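Visit to the Dellinier finishing works, Pilia

Posted in Site visits
14 shares 6 comments

The Dellinier works stands on the east side of Pilia, behind the rail yard, and opens to visitors in March. Entry is by list. The group is taken in through the goods gate, signs for shoe covers and ear plugs, and is walked the length of the building in the same direction as the product. The tour takes two hours if the mixing room is running and less if it is not. It was running.

The works makes gray. It has made other colors, and there is still a cabinet of cream and pale green chips by the stairs, but the current output is matte gray coatings and matte gray coated board for storage fittings, lockers, office partitions and the insides of cupboards. The coated board goes out under the name Tanance. The liquid product is sold only to trade customers, in drums.

Raw material store

The store holds white base in sacks, black paste in steel pails, and the two correcting pastes, one blue and one brown. These four account for every gray in the current range. The matting agent is kept in a separate bay with its own extraction because it is light and drifts when a sack is opened. Floor drains in this bay are capped.

Slavica Karagiannis led the tour and answered most questions here. She said that black paste varies between deliveries more than the white does, and that a delivery is tested by letting it down in white at a fixed ratio and comparing the result with a retained standard. A paste that reads too blue is kept and used up in cool grays. Very little is sent back.

Mixing room

There are four mixers, two of them fitted with scrapers. Batch size is 2,000 liters in the large pair and half that in the small pair. White base and resin go in first. Black paste is added in three parts, with a sample drawn after the second. The correcting pastes are added last by hand from a weighed jug, and the quantities are small enough that the jug is rinsed into the tank with a little of the batch.

The matting agent goes in at low speed. If the mixer is run too fast at this stage the particles are broken down and the film dries with a sheen. The operator showed us a chip from a batch that had been left at high speed through a shift change. Seen straight on it matched the standard. Tilted toward the window it was plainly shinier, and the batch was sold as undercoat.

Temperature in the tank is logged but was not discussed.

Coating line

The board arrives cut and sanded. It passes a brush unit, a vacuum head, two roller stations and a drying tunnel held at 60 degrees Celsius. The first roller lays a sealer and the second lays the gray. Line speed is set by the tunnel and is changed only when the board thickness changes.

The rollers are reground on site. A worn roller leaves a faint mottle that repeats along the board at the length of its circumference, and the inspectors look for this repeat before they look for anything else. Mottle that does not repeat is put down to the board or the coating. I asked whether a heavier coat would hide it. The reply was that a heavier coat moves the problem into drying, where the surface skins over early.

The line had produced 1,683 boards on the shift before ours, according to the sheet clipped to the control desk. Of these, 114 were set aside. The sheet gives a reason code for each. Edge damage was the most common code, followed by dust in the film. Shade was far down the list.

Shade room

Shade is judged in a small room with neutral walls and no window. The booth has three light settings: daylight, shop light and warm lamp. A panel is held next to the standard with the edges touching, under each light in turn, and is then turned end for end. Two people look and write down a result before speaking.

A gray of this kind is hard to judge alone. With no edge and no neighbor to compare it to, the eye settles and calls it neutral. The cool grays will read bluish in one area and brownish in another if the light across them is uneven, and a gradual change in tone over a wide surface is difficult to tell from a change in lighting. For this reason the instrument reading is taken at five points and the visual check is done on a cut piece no wider than a hand.
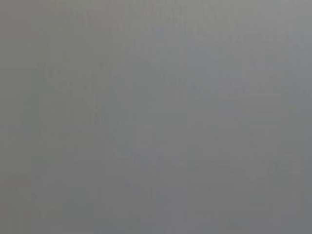
Achilleas Theodorakopoulos disagreed with the small-piece method and said so during the questions. A locker door is seen whole, he said, and a drift from one corner to the opposite one would pass five readings if each sat inside tolerance. He wanted the first and last readings compared with each other as well as with the standard. Karagiannis answered that the comparison is made for partitions, where boards stand side by side, and is not made for cupboard interiors. He asked for that to be printed on the data sheet.

Packing and dispatch

Matte surfaces mark when they rub. Boards are stacked face to face with a paper sheet between, strapped over corner pieces and stood flat on pallets. Cleaning advice is packed with each pallet: soft cloth, water, mild soap, no abrasive pads. An abrasive pad polishes the surface and the polished patch cannot be made matte again without recoating.

Drums leave by the north door and boards by the south. The Lai warehouse takes the boards for the coast and holds the slow shades, so an order for a slow shade may arrive from there with an older batch number than expected. Buyers who need boards to match should give the batch number of the first delivery when reordering.

Practical notes

Parking is on the left past the goods gate. The stairs to the shade room are steep and there is no lift. Chip cards are handed out at the end, one set per company, and the cards are cut from coated board, so they show the actual finish. The printed brochure does not.

6 comments
Share this report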